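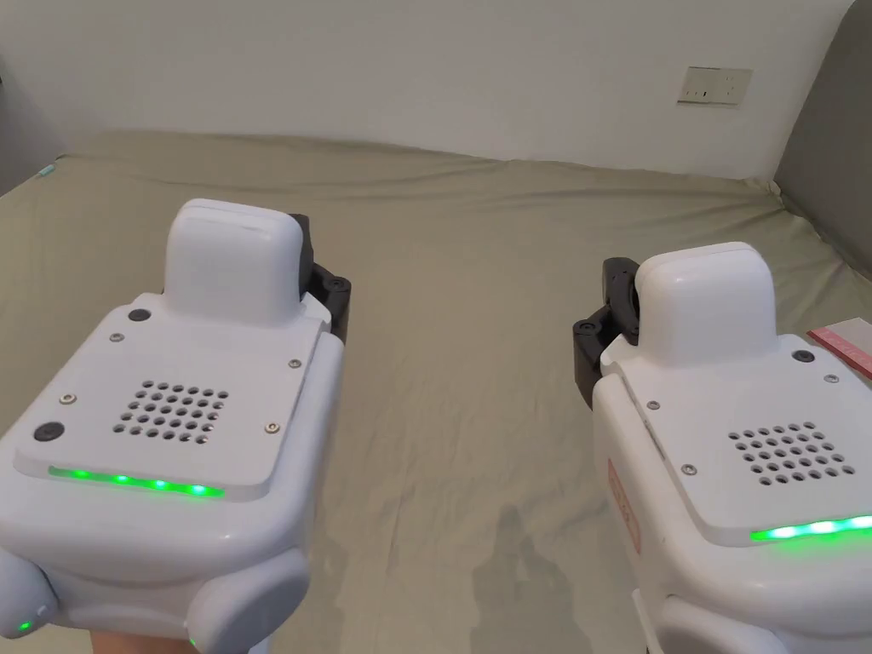

Setting up the Dullwood petrol strimmer: first start and line feed

I've had my Dullwood since January and I've now put three of them together (mine, my sister's, and Lenni Miettinen's, which came with the old Breltine head), so these steps are the order I'd do it in, not quite the order in the box leaflet!

1. Slide the lower shaft into the collar until the button clicks. Give it a good tug. If it moves at all, take it out and try again.

2. Fit the guard before the head. I did it the other way round the first time and had to undo the lot.

3. Mix the fuel in a proper can, never in the tank. Mine takes 20 ml of two-stroke oil to each litre of petrol, but check the sticker on your own tank, as the older ones want more.

4. Press the primer bulb 9 times, slowly. You want to see fuel in the little return pipe.

5. Choke on, strimmer flat on the ground, one hand on the shaft. Pull the cord until it coughs, then choke off and pull again. Let it tick over for a minute or two before you touch the throttle.

Caution: keep the head clear of the ground and your feet when you pull. On some models it spins straight away.
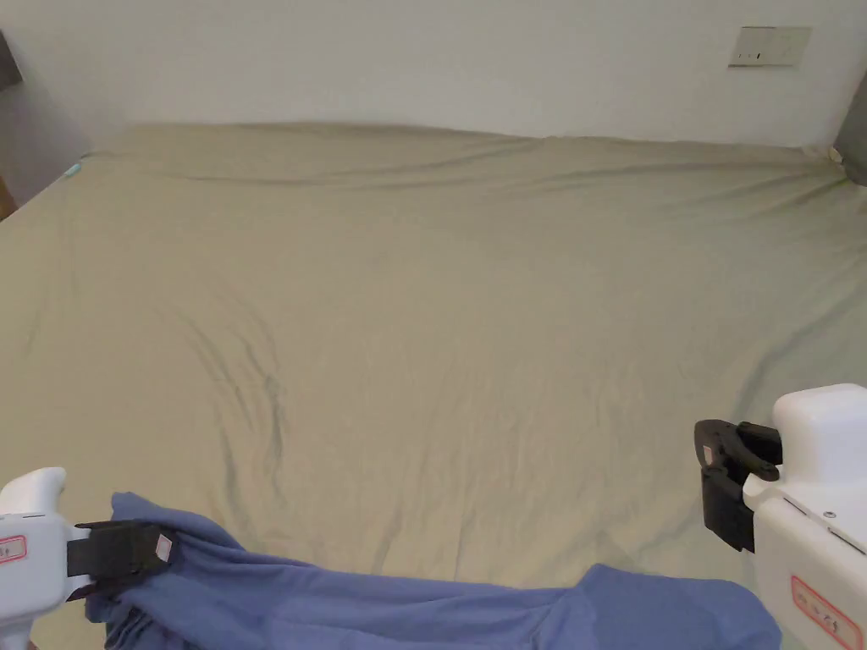

Green fitted sheet on the bed, wall switch at top right.

6. To load the line, line up the arrows on the head, push the line through until both ends are the same length, then wind the knob the way the arrow points. Leave a hand's width sticking out each side.

7. Tap the head on the grass while it's running to feed more out. A gentle tap, please, I cracked a Gunden cap by thumping it on a kerb.

Note: if the line keeps snapping, soak the spool in a bucket of water overnight. It goes brittle in a warm shed, and mine lasted far longer once I started doing this.

8. Let the engine cool before you top up the tank, and wipe up any spills before you start it again.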